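机械臂撑袋子，人从篮子里拿东西

文／Ornella Sorrentino
2021年2月28日

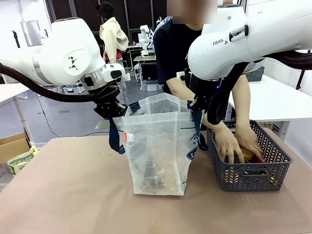
两只机械臂各提住购物袋的一个上角，桌后的人双手伸进旁边的篮子。

我第一次到格拉索（Grasso）的训练车间，是为了写一篇关于包装工作的文章。出发以前我以为会看到很快的机器，看了半天以后，我在笔记本上写的第一个词却是“等”。机器等人，人也等机器，而这两种等待是不一样的。

格拉索做的是代客配货。顾客在网上下单，公司把零散的日用品从货架上取来，装进袋子，再交给送货的人。公司有173名员工，其中39人在装袋组。从去年起，装袋组里开始有人和机械臂同桌工作。这个项目在公司里面叫Alleo，负责软件的是一家小公司，名字叫Nidow。

装袋听起来很简单，不过请读者试一试：用一只手打开一个薄的塑料袋，让它站住，再用另外一只手放进一个罐子、一盒鸡蛋和一把电池。袋子会倒，袋口会合上，提手会掉到里面去。装袋组的人告诉我，他们一天里最烦的动作就是把袋口重新打开。很多人用手腕或者小臂顶住袋子的一边，时间长了，手腕会酸，到晚上拧瓶盖都觉得费力。

Alleo的想法就从这个地方开始。机器不挑选商品，也不决定什么放上面、什么放下面。它做的事情是用两个夹爪抓住袋口的两个角，把袋子张开，并且保持不动。人站在桌子后面，从篮子里拿东西，放进去。放完了，人按一下按钮，夹爪松开，人把袋子提走，再换一个新的。

我问过Nidow的一位工程师，为什么把比较容易的部分留给机器。他很礼貌地纠正我：对机器来说，这一部分一点也不容易。透明的塑料会反光，会起皱，每一个袋子打开以后的形状都不同。夹得太高，边缘会滑出去；夹得太低，袋口就变小了。他们花了几个月才让夹爪学会不把袋角撕破。他说人从篮子里认出一卷胶带，不用想，手就去了；要让机器做到同样的事，以他的看法，还需要很多年。

这段话我后来讲给装袋组的一位老员工听。她在这里工作很久，不愿意我写她的名字。她笑了，说：“那么我还可以干到退休。”过了一会儿她又说，这句话她只有一半是开玩笑。

关于岗位，公司的说法很清楚：到现在没有人因为Alleo离开。我向三个不同部门的人问过，得到的回答一致。但是有两个离职的人，他们的位置没有再招人，这也是事实。公司说这是因为订单少了。装袋组里有人相信，有人不相信，我没有办法判断谁是对的，只能把两边的话都写在这里。

比较容易看到的变化，是工作的节奏。

以前装袋是一个人的事情。手快的人就快，手慢的人就慢，每个人有自己的小习惯。有人喜欢先把所有的东西拿出来摆在桌上，像下棋一样看一遍，再开始装；有人直接从篮子里拿，一边拿一边想。现在袋子由机械臂拿着，位置和高度是定好的，人要去适应它。个子矮的员工最先提意见，说桌子加上袋子太高，手臂要抬起来。后来公司买了踏板，又允许每个人保存自己的高度设定。设定需要刷卡，有的人常常忘记，就用了前面一个人的高度，干了一个小时才发觉肩膀疼。

另外一个变化是说话。老的装袋台是面对面的，大家可以聊天。新的桌子中间隔着机械臂，安全规定要求每张桌子之间留出空间，说话就要大声一点。一位年轻的员工对我说，他不讨厌机器，他讨厌的是现在要走几步路才能问别人借剪刀。这句话我觉得很重要，可是在公司给我的项目报告里，没有找到和它有关的一行字。

报告里有的是时间。按照公司自己的统计，使用机械臂以后，装一袋的平均时间没有明显变短。这个结果让管理层有一点失望。变少的是重装的次数，也就是袋子倒了、东西要拿出来再装一遍的情况。还有手腕不舒服的报告也变少了。车间主管说，如果只看速度，这笔钱花得不值得；如果看人能不能在这个岗位上长期做下去，他认为值得。他说话的时候一直看着窗外，我猜想同样的话他已经向上级解释过很多次。

我在车间里待了几天，慢慢注意到，人对机械臂的态度和它犯错误的方式有关。如果它停下来，亮一个提示灯，大家不生气，过去把袋子重新挂好就可以。如果它在人的手还在袋子里的时候轻轻动了一下，哪怕只是很小的一下，那个人在后面的一段时间里动作都会变慢，手放进去，马上就拿出来。Nidow的人知道这件事，他们把“人手在附近时绝对不动”写成了最优先的规则。代价是夹爪有时候会等得太久，人已经拿开了手，它还在等。我在开头说的“等”，多半就是这一种。

培训也改变了。以前新人跟着老员工站两天，就可以自己做。现在要先学怎么挂袋子、怎么看提示灯、怎么按停止按钮，然后才学装袋本身。培训用的篮子里放一些颜色和形状不同的小东西，没有价值，摔了也不要紧。教课的人告诉我，新人最常犯的错误是太相信夹爪，把很重的东西从高处放下去，袋子就从夹爪里滑脱。有经验的人会用一只手把重的东西送到袋底，再松开。这个动作他们从前就会，没有人教过机器，也没有写在手册里，最近才有人建议把它加进去。

手册的问题值得多说几句。第一版是由Nidow写的，语言很准确，但是装袋组里有一些人和我一样，母语不是这里的语言，读起来很吃力。他们自己画了一份，贴在更衣室的门上，画的是袋子、手和一个大大的叉。后来正式的第二版采用了其中的几张图。画图的那位员工得到了一张餐厅的礼券。她告诉我，比起礼券，她更希望图下面有她的名字。

格拉索不是唯一这样做的公司。同行格雷迪克（Gredik）走的是另外一条路，他们想让机器完成从拿取到装袋的全部过程，人只在旁边处理例外。我参观的时间很短，不敢做太多评论。我看到的是，那边的人大部分时间在看屏幕，机器有困难时才站起来。一位在两家公司都工作过的员工这样比较：在格雷迪克，脚不累，但是下班以后头很重；在格拉索，脚累，可是时间过得快一些。我问他更喜欢哪里，他说离家近的那一个。

我也问了工会代表。她关心的问题和我原来想的不同。她没有先谈裁员，先谈的是录像。夹爪上装着的摄像模块，本来是为了让机器看清楚袋子，可是人的手也在画面里。谁的手，拿得多快，停了多久，从技术上讲都可以算出来。公司承诺不用这些数据来评价个人，这个承诺目前写在一封邮件里。工会希望把它写进正式的协议，双方在3月会再谈一次。主管对我说，他个人不反对，只是法务部门需要时间。

离开以前，主管让我自己试一次。我站到桌子后面，袋子已经张开在那里，站得很直。我从篮子里拿了一卷胶带，放进去，又拿了一个小盒子，放进去。说实话，有一种奇怪的舒服，好像有一个很有耐心的人在帮你拿着袋子。装到后面，我想调整一下里面的位置，很自然地想把袋口往自己这边拉，它不动。我又拉了一下，还是不动。旁边的老员工看着我，说：“你要自己走过去，它不会过来。”

我就往左边走了一步，把东西放好，按下了按钮。夹爪松开的时候，袋子的一边马上软下来，她伸手过来替我扶住了。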